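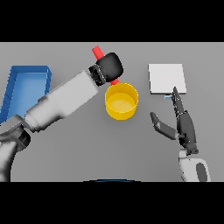
Setting the table: news for guests and members

Hotel Sfakianakis, Naston — Winter Season Update

The Hotel Sfakianakis will reopen its lakeside wing on November 9, 2024, following a seven-month program of repair and renewal. The wing contains 67 guest rooms, a reading room and the Ullach Restaurant, which returns to its original position on the ground floor with a terrace facing the water. The main building has remained open throughout the work, and the management wishes to thank guests for their patience during the period when the south entrance was closed.

Rooms in the lakeside wing have been fitted with new windows, quieter heating and larger writing desks. The original oak doors were removed, repaired off site and rehung. Bathrooms on the second and third floors now have walk-in showers; those on the first floor keep their bathtubs, in keeping with requests received from returning guests. Four rooms on the ground floor have been made fully accessible and may be reserved by telephone or through the reservations page.

To mark the reopening, members of the Jidari Circle may book a two-night Lakeside Stay at a reduced rate from November through the end of February. The offer includes breakfast each morning, one dinner for two at the Ullach Restaurant and late checkout at 2:00 p.m. Members who complete the stay will receive 3000 points, credited within ten business days of departure. The offer may not be combined with other promotions, and holiday dates are excluded.

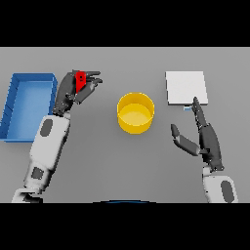
Can points from the Lakeside Stay be used toward a later visit?
Points may be redeemed for room nights, dining or spa treatments at the hotel once they appear in the member's account. They remain valid for 24 months.

The Ullach Restaurant will serve dinner nightly and lunch on weekends. The opening menu draws on lake fish, winter vegetables and cheeses from farms in the Naston valley, with a shorter menu offered in the bar until 11:00 p.m. The private dining room seats parties of up to 20 and is available for family occasions and small business meetings. For larger events, the ballroom in the main building continues to accommodate some 200 guests for a seated dinner. 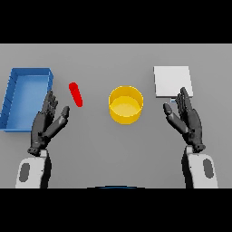

Breakfast in the lakeside wing will be served in the reading room from 6:30 to 10:30 a.m., and guests may also have it brought to their rooms. Orders should be placed with the front desk by 9:00 p.m. the evening before. Each room order is delivered on a tray, though a plainer one than the blue tray at the left here, and may be left outside the door for collection at any time before noon. There is no delivery charge for members of the Jidari Circle. Guests with dietary requirements are asked to mention them when ordering — the kitchen is able to prepare most dishes without dairy or gluten.

Parking for the lakeside wing is by way of the north gate. A shuttle meets trains at Naston station every hour during the day and may be reserved at no cost when booking. Inquiries about the Lakeside Stay should be directed to the reservations office, extension 2470.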